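Harcombe folding arms paused after gripper fault: what went wrong and what we're doing

FOR IMMEDIATE RELEASE

Hello from Harcombe. I'm Aarti Rana, I look after the folding project at Gruvo, and I'd like to tell you myself why our robot arms have stopped folding customers' clothes for now.

One afternoon in January, an arm at our Harcombe workshop closed its gripper on a pair of trousers and didn't let go when it was told to. The controller had lost contact with the gripper for 12 seconds. The arm knew nothing about that and carried on with its next move, so it dragged the trousers across the table and knocked a tray of spare fingers on to the floor. Jitendra Nishad was at the next bench and hit the stop button. He wasn't hurt (a bit cross, I think, and quite right too!) and the trousers came out of it with one torn belt loop.

We'd done 2,000 folds on that arm before this happened, and I was very proud of that number. I'm a little less proud of it now -- our logs show 18 shorter dropouts in the same run, all of which cleared themselves, and we should have looked into every one of them. 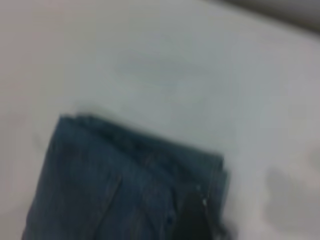
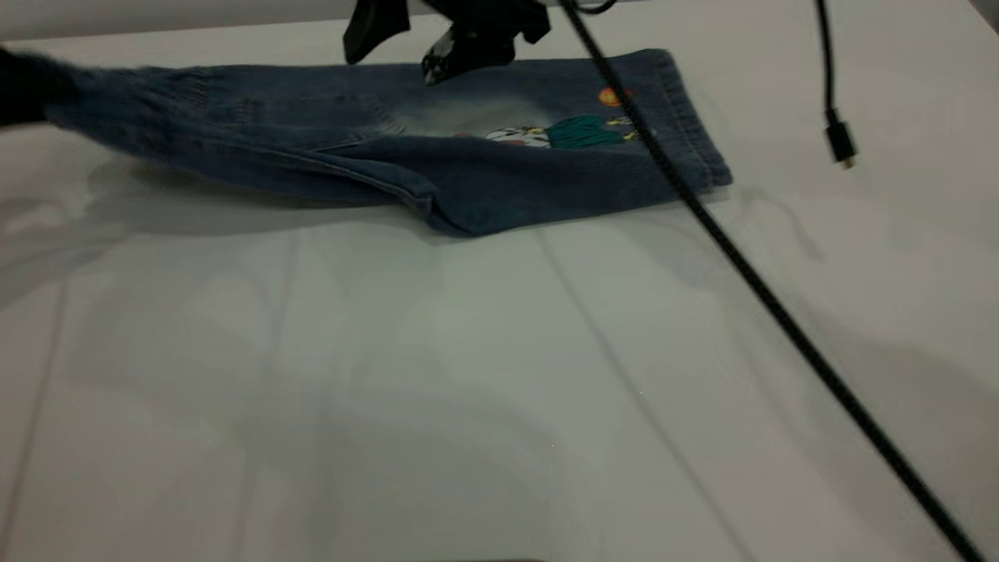
Denim on the white table at Harcombe.

Jyoti Kaushik went through the logs and found the trouble in the gripper's signal cable. It had been bending at the same spot each time the arm reached across, and a wire inside had begun to break. The software made it worse, as it treated a silent gripper the same as an open one. That was our mistake and we've told Kallden, who run the laundries where the arms were due to start work in spring.

So, what changes? If the gripper goes quiet, even for a moment, the arm now stops where it is and waits for a person. We're fitting new cables with a looser loop at the wrist, and we'll swap them on a set date whether they look worn or not. Pramila Mathur is checking the stop buttons as well, and she's asked for a second one on the far side of each table -- she's getting it.

The Kallden start date is on hold. I'd love to give you a new one but I can't until Pramila has signed off the tests.

Press questions to Lama Nasrallah at the Gruvo press desk, Harcombe.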